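Labeling rules for sort tasks: when does an episode count as started?

Posted in September by Plisari

We are writing an annotation guide for tabletop sorting episodes and two of us disagree on the start point. I mark it at first motion of the arm. My colleague marks it at first contact with the object. The set has 1,540 episodes, and 241 of them carry both marks. Is there an accepted rule?

Gebretsadik

There is no single rule that I know of. Pick one, write it down, and give the guide a version number. We use first commanded motion, taken from the joint log and never from video. Contact goes in as a separate event. 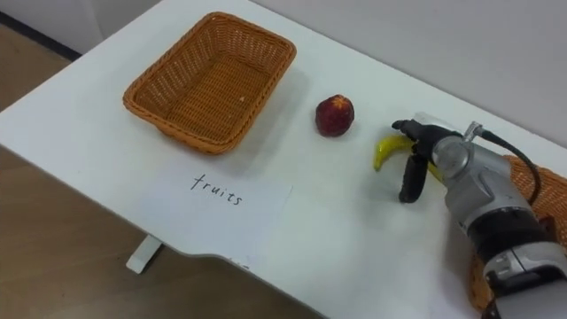 Rok Obradović

I would store both and derive the start later. Take the banana with the gripper fingers on either side of it. From a head view you can say the fingers are at the fruit, but you can't say from one image whether force has been applied. The gripper current tells you that, so "contact" in your guide should name a signal and a threshold.

Two more points. Record the target text exactly as it is written on the paper. Ours says "fruits", lowercase, and an annotator who enters "Fruit" has made a second class. Also give each basket an ID by position before the run, including one that the arm partly hides. In Retent we had to redo 171 labels over that.

Coren

Same as above, first motion. Anything up to 2,000 episodes can be rechecked by hand if you change your mind.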